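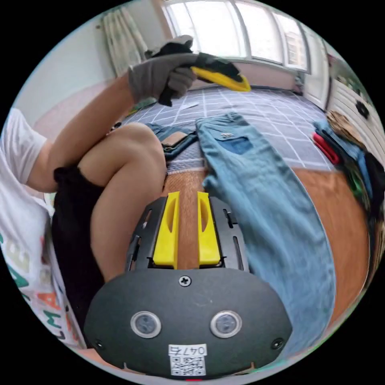 Diapo 1. Le jean sur le lit, les gants, on s'y met.

Bonsoir à tous, merci d'être là. (Laisser les gens s'asseoir, il en arrive toujours pendant les deux premières minutes.) Je vais vous parler de jeans. De vieux jeans, ceux qu'on garde au fond de l'armoire en se disant qu'on en fera bien quelque chose. J'en ai trié 41 depuis février, les miens, ceux de la famille, ceux des voisins quand ils ont su que j'en cherchais, et je travaille presque toujours sur un lit. J'y reviens dans un instant, parce que c'est la question qu'on me pose à chaque fois !

Pourquoi le lit

J'ai commencé sur la table de la cuisine, comme tout le monde. Un jean adulte posé à plat, jambes écartées, ça déborde de partout, une jambe finit par pendre, elle tire sur le reste et la coupe part de travers. Par terre, j'ai tenu une après-midi, mes genoux s'en souviennent encore. Le lit, lui, est à la bonne hauteur quand on s'assoit à côté, on étale tout, on retourne, on compare deux bleus l'un contre l'autre. Seul défaut, c'est mou. Pour tracer une ligne bien droite, je glisse un grand carton dessous (un carton de déménagement déplié, ça marche très bien). Et je ne coupe jamais directement au-dessus de la couette, j'ai fait la bêtise une fois, la housse est devenue un sac à linge.

(Ici, demander à la salle qui a déjà coupé sa nappe. Il y a toujours une main qui se lève.)

Le tri

Je fais trois piles. Ce qui se porte encore, ce qui se répare, ce qui se découpe. Marina Papadakis, avec qui j'ai monté l'atelier Gikwood, en fait cinq, elle sépare les stretchs des non-stretchs et elle met les noirs à part. Elle a sûrement raison, mais moi avec cinq piles je ne retrouve plus le lit.

Pour décider, je regarde l'entrejambe à contre-jour, devant la fenêtre. Si la lumière passe franchement, pile découpe. Les genoux, eux, trompent beaucoup : un genou troué, c'est spectaculaire, et pourtant tout le dos de la jambe est souvent comme neuf. Gardez les dos de jambe ! C'est la plus grande surface de tissu sain dans un jean, et c'est là-dedans que je taille presque tout.

Les gants et les outils

Alors les gants. Le denim lui-même ne fait pas mal, ce sont les rivets et les boutons. Un bouton de jean, ça se pince, ça se tourne, et quand ça lâche, la main part avec. J'ai mis des gants de travail après m'être ouvert le pouce sur une tige, et depuis, plus rien. Prenez-les bien ajustés, sinon on ne sent plus les coutures et on coupe à côté.
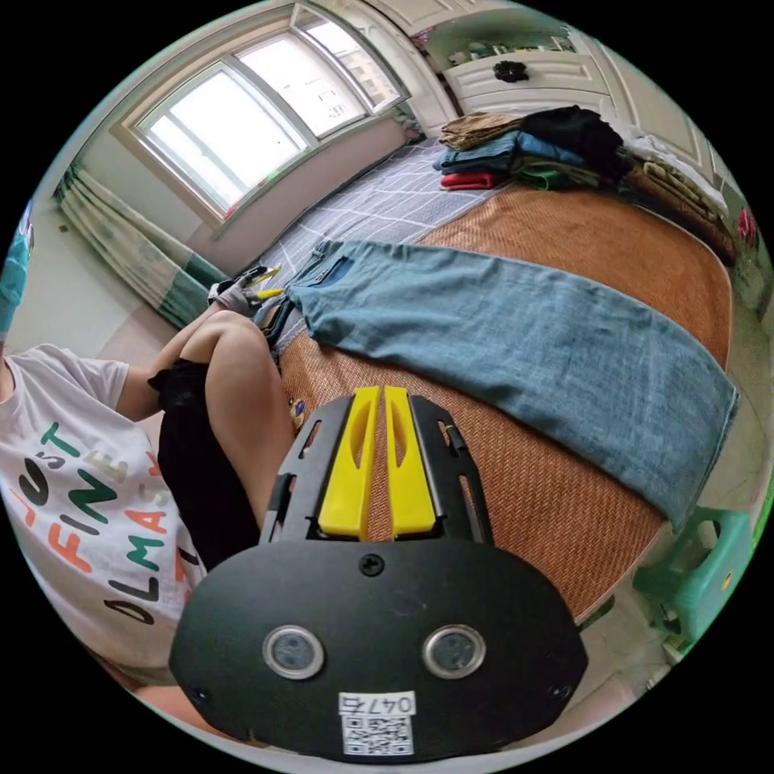

Diapo 2. Jean clair à plat, on démonte

Ma règle, c'est que le jean doit être à plat avant que l'outil s'approche. On lisse avec la paume, de la ceinture vers le bas, on vide les poches (j'ai trouvé 16 euros en tout, plus une clé dont je ne sais toujours rien). Ensuite je procède dans cet ordre, que je vous conseille de noter :

Le bouton et les rivets d'abord, tant que le pantalon est entier et qu'on peut bien le tenir.
Les poches arrière ensuite, au découd-vite, sans se presser.
La couture intérieure des jambes, coupée au ras.
La ceinture en dernier, d'un seul tenant. Elle fait une anse de sac magnifique.

La couture extérieure, je n'y touche pas, elle est souvent trop épaisse. Je coupe de chaque côté et je garde la bande pour faire des liens.

(Faire passer les échantillons dans la salle. Ne pas oublier de les récupérer, cette fois.)

Ce que ça donne

Un chiffre que j'aime bien : sur un jean homme assez grand, j'ai pesé 700 grammes au départ, et il ne restait qu'une petite poignée de chutes à la fin. Les chutes partent dans le rembourrage des coussins de Bomholm, la petite salle de lecture au bout de ma rue. Les carrés vont au plaid. Notre grand plaid Slanina compte 706 carrés, et je les ai recomptés deux fois, Marina n'y croyait pas. Il pèse un âne mort mais qu'est-ce qu'il tient chaud !

Si on me demande pour la machine à coudre : aiguille spéciale jean, point long, et on aplatit les surépaisseurs au marteau avant de passer dessus. Oui, au marteau, sur une planche, pas sur le lit.

Pour les questions

Lavage : avant de découper, toujours, et séchage à l'air.
Le stretch : je l'évite pour le plaid, il gondole. Pour des pochettes, aucun souci.
Les patrons : feuille à prendre sur la table près de la porte, le sac Farnum est au verso.

(Rallumer la salle, sortir le plaid du sac, laisser les gens toucher.)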